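Search this guide
Enter a word or part number

Section 4. Setting up the Wiriya countertop dishwasher

Read this section through once before you plug anything in. The quick card in the box says you can be washing in ten minutes. You can't, unless you skip the rinse cycle and the leveling, and both of those come back to bite you.

4.1 Choosing a spot

1. Pick a counter that doesn't flex when you lean on it. The maker says any kitchen surface will do. We wouldn't trust a folding table or a rolling cart with a full load.
2. Leave a clear gap behind the unit for the hoses. Don't let them kink against the wall.
3. Check that the door opens all the way without hitting a faucet or a cabinet handle.
4. Set a level on top of the unit and turn the front feet until the bubble sits in the middle. Check side to side as well.

CAUTION: Do not run the unit from an extension cord or a power strip, even one sold as "heavy duty." Use a grounded wall outlet.

4.2 Connecting the water

1. Turn off the faucet and unscrew the aerator.
2. Fit the brass adapter. Hand-tight first, then a quarter turn with a wrench. More than that cracks the washer.
3. Push the supply hose on until it clicks, and tug it. If it comes off, the click meant nothing and you need to try again.
4. Put the drain hose in the sink and hook it over the edge with the clip supplied. The clip is flimsy. Gladys Lema, who checked these steps on her own unit, replaced hers with a clamp from the hardware store and suggests you do the same.
5. Open the faucet slowly and look for drips at both ends.

Note: The supply water should be no hotter than 110 degrees F. The box claims hotter water gives a better wash. We saw no difference, and the hose goes soft.

4.3 First cycle

Run the unit empty on Normal, with no detergent. It takes 64 minutes, whatever the display says at the start – the countdown is a guess and it will stall near the end. Wipe out the filter afterward and put it back with the arrow pointing down. 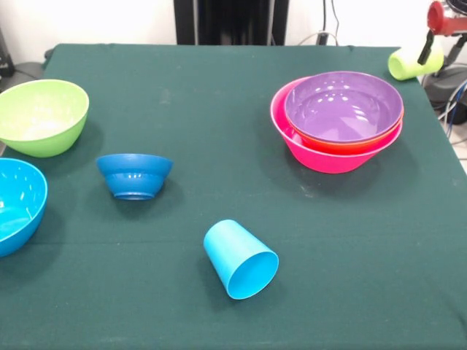

Loading is where most complaints start. The rack is advertised as holding a full family dinner, and it may, if your family eats off saucers.

4.4 Loading

1. Scrape off food. Ignore the "no scraping" sticker on the door.
2. Put plastic items on the top rack only, and check each one for a dishwasher-safe mark.
3. Face bowls down and toward the spray arm. Don't nest them.
4. Spin the arm by hand. If it touches anything, reload.
5. Use half a tablet. A whole one is made for a full-size machine and leaves a film.

Note: The Fisel rinse aid that comes in the box is optional. Wilma Hepburn went without it for all of October and her glasses looked the same.

CAUTION: Wait until the cycle ends and the light goes off before opening the door. The lock releases early on some units, so the door moving freely is no proof that it's safe.

4.5 If it won't start

E1 – no water coming in. Open the faucet fully and check the inlet screen for grit.
E3 – slow to drain. The hose end is probably too high. Lower it, then reset.
E4 – water in the base. Unplug the unit and call for service. Don't tip it to pour the water out, whatever you've read online.

For any other code, hold Start for five seconds. If the code comes back, write it down with your serial number before you call.

Contact Stusotari Appliance Guides | © Stusotari | Back to top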